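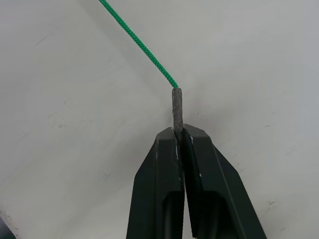 The well-behaved end of a piece of cord

Most of us own more cord than we think we do. There is the cord that pulls the blind up, the cord in the hood of a coat, the one that works the bathroom light, and the two or three lengths that live in a kitchen drawer in case somebody needs to tie up a tomato plant. We hardly look at any of it until an end comes undone, and then it is suddenly the most annoying thing in the house, a fluffy little paintbrush that won't go back through the hole it came out of.

I have been thinking about ends a good deal since I took a job lot of braided cord home from Dravcombe, where the old chandler's was clearing its back shelves. It came on a reel of 200 metres, far more than any reasonable person could use, and I have spent the weeks since then cutting it up for anyone who would take a piece. Every cut makes two new ends, of course, and every one of those has to be dealt with.

A braid is a lovely thing to look at closely. The strands pass over and under one another on the slant, so that you get a row of little arrowheads running the whole way down, and in a good strong colour the raised parts catch the light. Green is my favourite for this. But the very thing that makes a braid supple and pleasant in the hand is what lets it down at the end, where the strands have nothing left to hold on to and begin to wander off.

The old answer is whipping, where you bind the end tightly with thin twine and bury the tail of the twine under its own turns. It takes patience and a firm thumb, and it looks very handsome on thick rope. On thin cord I find it fiddly, and I say that as someone who enjoys fiddly things. Tape is quicker and will do perfectly well for a season. Melting works on nylon and polyester but not on cotton, which merely scorches and makes the kitchen smell - do open a window whichever you are using, and never pinch a hot end with your bare fingers, as I did in July of last year and remembered for a fortnight. 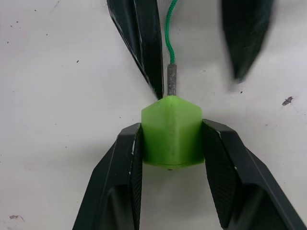
Then there is the stiff tip, the grown-up cousin of the bit on a shoelace, and this is the one I would choose for any cord that has to go in and out of things. A short grey end on a green cord is easy to find by eye, and it gives your fingers something solid to steer with. It can be lined up with a hole in a way that a soft end simply can't, and if it goes into a block or a handle it makes a neat join, with the cord rising out of the top and free to bend as it likes.

If you are fitting one yourself, cut the cord cleanly first, with a proper sharp blade, and wrap the last little stretch in thin tape before you push it in. Choose a tip that feels slightly too small. I use the Pramico ones, which come in bags of 100 and cost me 75 pence a bag at the Dravcombe sale, so I can hardly complain about the few I have squashed. Ease the cord in with a small twist, following the slant of the braid, and leave it overnight if you have used glue. Then give it a good tug, a better one than you feel comfortable giving.

I still have a fair bit left on the reel. The light pull on the landing is next, and after that the laundry bag, whose drawstring vanished inside its own hem at Easter and has been sulking in there ever since.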